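# Ditstead Publishes Service Routine for Hand-Held Gripper Pairs
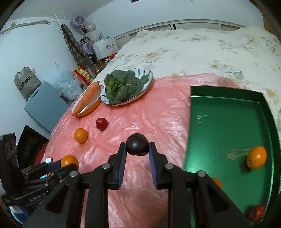 GRONDVILLE, July 4, 2025. Ditstead has released the full service routine it uses to keep its hand-held gripper pairs in working order between handling sessions. The routine covers setup, daily checks, finger pad replacement and the repair of worn pivots. It is free to download from the company's support pages and replaces the short setup card that shipped with earlier kits.

The work was led by Karla Ayala, service manager at Ditstead, with technician Kenneth Policarpio. They drew on repair notes kept at the Grondville workshop since March, when the company began logging every fault by part instead of by customer.

Most of the faults in those notes came down to two things: finger pads that had lost their grip, and pivot bolts that had worked loose. Both show up first when an operator picks up something round and smooth. A plum or a tomato will turn between the fingers on a pad that still holds a box or a cloth without trouble.

"People send us a gripper and say the sensor is bad," said Ayala. "We open it up and the sensor is fine. The pad is glazed, or one finger is sitting a little behind the other. We wanted the person holding the tool to be able to find that out before they pack it in a box."

## Setup

The new routine starts with the fingers. With the tool switched off, the operator closes them by hand and looks at the pads from the side. The two faces should meet along their whole length. If there is a gap at the tip or the base, the finger mount is loosened, squared up and tightened again.

The tool is then switched on and zeroed, fully closed first and then fully open. Each gripper in a pair is zeroed alone, with the other one switched off. Policarpio said crossed readings between left and right were the most common setup mistake in the notes, and the hardest one to spot later.

A handling test follows. The operator picks up a small round fruit, holds it clear of the surface for 60 seconds and sets it down, then repeats with the other hand. Any soft, uneven surface will do, and a bed or a sofa is a better test than a workbench. If the fruit slips or turns, the pads are cleaned and the test is run again.

## Daily care

Fruit leaves juice and wax on the pads. They should be wiped with a damp cloth at the end of each session and left to dry with the fingers open. Solvent cleaners are not to be used, as they harden the pad surface. Pivot bolts are checked by moving each arm from side to side. Play that can be felt by hand means the bolt needs to be tightened.

Pads are replaced after 90 hours of use, or sooner if the surface looks shiny. They are always changed on both fingers together. A new pad set needs 50 open-and-close cycles before the tool is zeroed again.

## Pivot repair

The longest section of the document deals with pivots that stay loose after tightening. It shows how to take out the bolt, check the bushing and fit a new one from the service kit. The job calls for a hex key, a soft mallet and a flat place to lay out the parts.

Fabrice Baudry, who runs handling sessions for Cornach, tried a draft of the routine on his own tools this spring. "I had one arm that I had tightened every week," he said. "The bushing was worn oval. I changed it at the kitchen table and I haven't had to touch it again."

Gun-woo Ji, also of Cornach, asked for the page on storage. It now tells users to keep grippers with the fingers slightly apart and never under other equipment in a bag.

## Parts and availability

Service kits are made by Lacroix and contain 2 pad sets, bushings, spare pivot bolts and a hex key. Mathis Lacroix said the kits are in stock and ship from the Grondville warehouse.

Owners of earlier kits can use the same parts. Tools that still fail the handling test after a pad change and a pivot repair should be returned to Ditstead as a pair, along with a note of which hand showed the fault.

Press contact: Karla Ayala, Ditstead, Grondville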